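Painted metal bin with sloping walls: floor scratched and cloudy, repaint or leave alone?

Asked in Workshop & Storage, in May
Tags: metal bins, paint, scratches, tabletop

Posted by Guerra

I have a large rectangular metal bin, painted grey, with four walls that slope inward to a flat floor. It stands on a wooden tabletop and is used for blocks and other small solid parts that get dropped in and picked out all day. The walls still look acceptable. The floor does not. It has a dense pattern of light scratches plus dull, cloudy patches that do not come off with a damp cloth.

What I have tried so far:

Warm water and dish soap, wiped dry. No change.
Glass cleaner. No change.
A white melamine sponge on one corner. The cloudiness got slightly more even, but the corner is now shinier than the rest.

I can't feel any of the scratches with a fingernail and I don't see bare metal or rust. The bin is 4 years old. I was told at the Holtwood hardware counter to strip it and spray it with enamel, which would put the bin out of use for most of a week. Before I do that I would like to know three things. Is this wear in the paint or a deposit on top of it? Will a new coat last any longer than the old one? Is there a liner that fits a floor with sloping walls around it?

Posted by Pernance

It is wear in the paint. A deposit would have softened or smeared with soap or glass cleaner. Cloudy marks on a grey coating are usually very fine abrasion, too shallow to see as separate lines. The melamine sponge is itself a mild abrasive, so it polished your corner. Stop using it unless you intend to do the whole floor.

Our bin is the same general type, grey inside with sloping walls, and the floor looks much like what you describe.

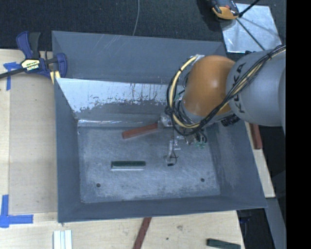 Two blocks on the scuffed floor of the grey bin, with the tabletop outside.

I would not repaint for appearance alone. Spray enamel from a can generally cures softer than a factory finish, and on the floor of a working bin it will mark quickly. If the paint has not been broken through, the metal is still protected and the scratches are cosmetic.

If you want to repaint anyway, the order is as follows.

Degrease with mineral spirits and let it dry.
Scuff the floor and the lowest part of the walls with 320 grit. Do not strip to metal if the old coat is sound.
Remove dust with a tack cloth.
Apply thin coats and follow the recoat window on the can.
Leave it empty until the paint has fully cured. Dry to the touch is too early for hard parts.

Ventilate the room and wear a respirator rated for paint vapor.

On the liner: measure the flat floor only. Do not use the top opening, which is larger on account of the slope. Cut the sheet 4 mm short in each direction so it drops flat and does not ride up the walls. I have used 2 mm solid rubber. It cuts with a utility knife and a straightedge. Round the corners, since the fold between floor and wall is rarely a sharp angle.

One drawback: a dark liner makes dark parts harder to see. We have green blocks and reddish-brown blocks, and the green ones are the problem on black rubber. Light grey sheet costs a little more and is worth it.

Also check the underside of the bin. A burr or a bit of grit under there will damage a wood tabletop faster than the blocks damage the floor. A felt or cork strip under each edge is enough.

Posted by Zikitz

just flip it over and use the other side lol

Seriously though I put a bath mat in mine, cut it down with scissors. Works ok. It curls at one end and small parts get under it. Would not buy one specially.

Comment by Guerra

Thanks. I checked the underside and found one raised spot, which I have filed flat and touched up. I will skip the spray paint. The flat floor is narrower than I had assumed. I had been measuring from the rim, so every liner I looked at was too big by more than 100 mm. I have ordered light grey rubber sheet at 2 mm. Does it need to be glued down?

Comment by Pernance

No. Solid rubber of that thickness stays put under its own weight if it is cut flat. Glue makes it hard to lift out for cleaning. If an end lifts, turn the sheet over and leave it overnight with something heavy on it.

43 people found this page useful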